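Four Evenings of Steering a Robot Arm Around a Lab Bench

I spent most of last week's evenings driving a robot arm that doesn't exist outside a computer. The project is called Flemero, and the point of it is to collect demonstrations of small lab chores so a policy can be trained on them later. Someone sits at a desk, moves a controller by hand, and the simulated arm follows. Everything gets recorded: joint angles, gripper state, camera views. You do the task, you reset, you do it again.

My part was the plate task. There is a bulky benchtop instrument, a plate, and a holder on the board beside the instrument. The job is to get the plate from one to the other without hitting anything. A person does this in a second or so and doesn't think about it. With a controller in your hand and a flat screen in front of you, it takes a good deal longer.

The hardest thing is depth. On screen, the fingers can look like they are right over the plate when they are really off toward the back. I kept closing on air. What helped was switching between views before every grasp, and also watching the shadows. The light in this room is strong and comes in at an angle, so the arm throws a dark shape across the board, and once you learn to read it you can tell a lot about where the arm is.

The second hardest thing is the tall part of the instrument. It stands right next to where you want to work. If you come in from the side with the wrist rotated the wrong way, a finger clips the housing and the episode is gone. I ended up going high first, stopping, lining up the wrist, and then coming down. It's slower, but I threw away far fewer runs that way.

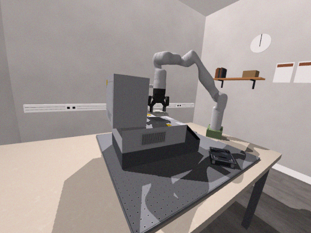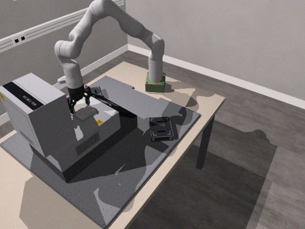
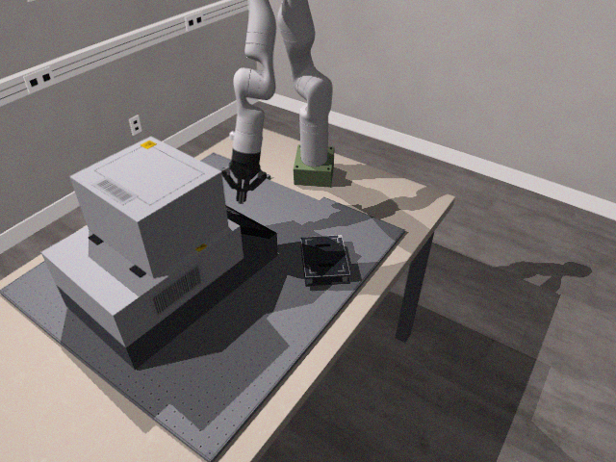

The simulated bench from three viewpoints, with the instrument, the perforated board and the gripper in each.

The controller itself is a handheld stick from Brirkent with a trigger for the gripper. Squeeze to close, let go to open. There is a clutch button on the side, and holding it lets you move your hand back to a comfortable spot without the arm moving too. I forgot about the clutch for the entire first evening and finished with my elbow up near my ear. After that I used it constantly.

We talked a little about scale before I started. Dramani, the earlier set from the same group, had 2000 demonstrations of drawer and button tasks. For this one the target is 1000, split between several people. That sounds like plenty until you sit down and do them. My pace settled at a rate I could keep up for 2 hours, and then my hand got sloppy and I could see it in the replays — little wobbles on the way down, a second try at the grasp, a pause where I was plainly not paying attention.

Those pauses matter. If you stop and think in midair, the recording has a stretch where the arm does nothing, and a model trained on it may learn to do nothing too. The instructions from Kembridge say to plan the move before pressing record, and to throw out any run with a long stall in it. I threw out more than I wanted to on Thursday.

I had also assumed that every run should look the same. The guide asks for the opposite. Start the arm from different places, come in a bit left or a bit right, and include some runs where you miss slightly and fix it. The fixes are useful as long as they're clean. A run where you miss 3 times and then get it goes in the trash.

Next up is the return trip, putting the plate back where it came from. I tried it twice before I logged off and dropped the plate both times.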